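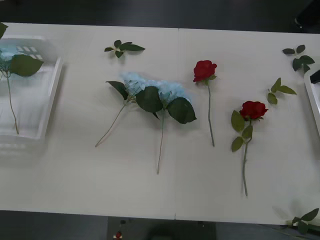 Pilcombe Flower Table – minutes of the January get-together

We met in the back room at the usual time and got going at 5, more or less, once the kettle had boiled. I took the notes again, so blame me for the spelling. Boonmee Thaweesak was in the chair (the good chair, too, the one with arms). Apologies came in from the Mulder end of town, where the road is still closed.

Last minutes

Read out and agreed, with one correction. I wrote that the eucalyptus garlands went to the library. They went to the Hilteo dining room, and the library would like to know where theirs are! I'll call them.

Artificial stems and the sort-out

This took up most of the evening and I enjoyed it far more than I expected to. We're going through all the artificial stems before spring, laying them out on the white table where you can see the color properly, and deciding what's still nice enough to use. The blue hydrangeas are the stars. Everyone agreed the pale blue is easy to live with and goes with just about any vase we own. Boonmee likes them laid with the heads touching so they read as one big soft cloud, and wants the spring table pieces done the same way. I said they'd look lovely in the low bowls, and that's what we settled on.

The stems are long, though, and somebody asked about trimming them. We went back and forth on this for ages. Cut them and they sit better in the bowls, but then they're no good for the tall vases at Mitis later in the year. Decision: no cutting. We bend the bottoms instead and see how that goes. If the bent ones keep popping up out of the bowl, we'll talk about it again.

Leaves came next. The hydrangea leaves are big and serrated and a good dark green, and they need a wipe with a damp cloth before anything goes out. The rose leaf sprigs are a different matter – they're handy for filling gaps, but they get separated from everything else and end up at the bottom of whatever box is nearest. From now on the loose sprigs have their own bag. I've already written the label.

Storage: the white plastic trays with the slotted sides are staying. There was a suggestion to go back to cardboard, and it didn't get far, as we all remember the squashed peonies. Flower heads go at one end of the tray with stems running the long way, and please don't stack anything on top of the blooms.

Spring tables

Hilteo have asked for 13 table pieces and would like them the morning before the lunch. They expect 40 people. Boonmee will draw up a plan of who's making what and send it round. I offered to do the top table and was allowed to, which made my evening.

Mitis would like something for the front hall as well, tall and not too fussy. We'll try one arrangement with hydrangeas and plenty of leaf and take it over for them to look at.

Money

We have 1,280 in the account after the holiday sale. Agreed to buy floral tape, more moss and a second pair of wire cutters, and to hold off on new stems until the sort-out is done – we keep buying red roses we already have.

Anything else

The radiator by the window is clanking again. Boonmee to mention it when paying for the room.

Someone left a gray scarf on the hook last time. It's in my car if it's yours.

To do before next time

Boonmee – table plan, radiator
Me – call the library, wipe down the hydrangea leaves, buy tape
Everybody – look at home for stray rose leaves and bring them back

Finished at a quarter past seven. Next meeting in February, same room, and it's my turn to bring the cake.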